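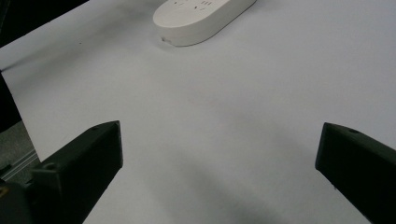
Wrist view: white power strip on the white surface, fingers open.

From: the Duman perception list
Date: May 2023
Subject: Re: [duman-dev] Segmenter loses white things on white

Hi all,

Good news on this one, and I'm pretty excited about it! First the original question, trimmed a little:

> We moved our setup to the new mask node in Duman and it is
> great on colored objects. On pale objects over a pale
> background it falls apart. The mask either leaks out into the
> table or grabs the shadow between the fingers and calls that
> the object. Is there a threshold I should be turning, or do I
> need to retrain? We run Rasa for planning, if that matters.

Don't retrain yet. I had the same thing with the view at the top. The housing is pale, the surface is pale, and the strongest gray patch is the shadow low down between the fingers. The old code picked its seed region by contrast, so of course it went straight for the shadow. On my set of 323 frames it did that in 90 of them, which is awful.

Two changes in the branch "akley-seed":

1. The finger mask now comes from the gripper model and the current opening width, and it gets grown by 23 pixels before seeding. Anything that touches it can't be a seed. That alone killed most of the shadow picks.

2. Seeds are scored on small dark detail inside a closed outline. Socket slots are perfect for this. They're tiny, but they hold up even when the outline of the housing is washed out.

I also tried running local contrast stretching first (the Umar filter, for those who remember it) and dropped it. It made specks on the table look like objects. If you have it switched on in your config, turn it off before you test.

> We run Rasa for planning, if that matters.

It does a bit! Rasa caches the first mask it gets and won't ask again unless you set refresh_on_approach. Set it to true. I lost a whole evening to that.

Still open: blank plastic with no holes or edges in it. My score has nothing to hold on to there, and I'd love ideas. Depth is the obvious one, but mine is noisy that close to the fingers.

Replay script is in tools/, and it takes nearly 1,000 frames before memory gets silly. Logs from other grippers very welcome, the uglier the better.

Cheers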